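Magazine > Rooms > Conversations

Raíssa Honorato on the handle, the part of the kitchen we touch most

Raíssa Honorato has worked with kitchen fittings for most of her adult life, first at the counter of Sokwood and now in her own workshop, which she calls Claltent. When I came to see her, she was on her knees with a screwdriver between her teeth, so the conversation began slowly.

I asked her how a person comes to care so much about handles. "You touch the handle before you touch anything else," she said. "In the morning you are half asleep and your hand must find it. If your hand has to search, the handle is wrong."

Her customers mostly arrive with a colour in mind. They have seen a kitchen in a magazine and they want the fronts in the same blue or the same green. She lets them talk about colour as long as they like, and after this she gives them a handle and asks them to close their eyes. She has 131 handles on a board for this purpose. Many people, she told me, change their choice in this moment.

What she looks for first is the space behind the bar. A curved handle needs to stand far enough from the panel for all the fingers to go in, also the fingers of a man with large hands, or of somebody who wears oven gloves. "People measure the length and forget the depth. Then they write to me that they hurt their knuckles."

She is in favour of dark handles on pale fronts, and she defended this with some energy. Light blue with a dark, shiny bar is the combination she would put in her own home. I objected that a glossy surface shows every fingerprint. "Of course it shows. So you wipe it. A matt one is also dirty, you only don't see it."

We spoke also about repairs. Last August she was called to the canteen at Sydorenko, where two handles had come loose on the same tall cupboard. The previous fitter had used screws which were too short. It took her longer to find a place for the van than to do the job, and she refused to sell them new handles. "The old ones were good. I changed the screws, I drank a coffee and I went."

She is less patient with doors that have no handle at all and open when you push them. Her sister has such a kitchen, from Lorereo, and each Christmas the two of them have the same argument about it. "She opens it with her hip. Then she closes it and it opens again. I say nothing." After a little while she added that she does say something.

Before I left I asked for one piece of advice for readers who are choosing now. She thought about it while she put the screwdriver back in its drawer. "Buy one. Only one. Put it on the door that you use the most and live with it for 3 weeks. Then buy the rest."

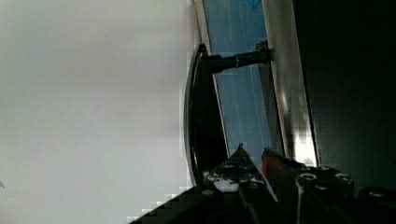 Perihan Polat

The conversation was held in Portuguese and English and has been shortened. Dark bar, light blue panel, and a good space between them.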